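Tags: travel, lodging, open data
12 comments · 3 shares

# Kotian Lakeside Stays

Listings of places to stay in and near the town of Kotian, collected by hand for trip planning sites. Maintained by Rui Morais and Natalie Kershaw.

## Contents

The set has 200 listings: hotels, motels, cabins and campgrounds. They are split into 3 files by season, because many owners close for part of the year or change their rates in October.

Each row has:

- name and type of lodging
- walking time to the ferry dock, in minutes
- lowest nightly rate for two adults
- pets allowed (yes, no, ask)
- kitchen (full, shared, none)
- free-text notes

## Known gaps

Walking times stop at 30 minutes. Anything farther is marked "drive". Rates don't include the town lodging tax. Campground rows have no kitchen value, and a few cabins on the Hasex side are missing rates where the owner only quotes by phone.

## Changes

Monday, May 29, 2023: winter file added, duplicate motel rows removed, notes column trimmed to 100 characters.

## Use

Free to reuse with credit. Send corrections to Natalie, with the listing name in the subject line.
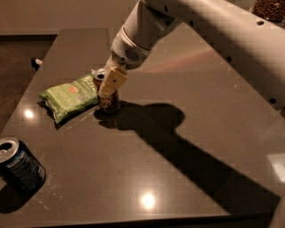
Gripper closed on a small glass jar, dark tabletop.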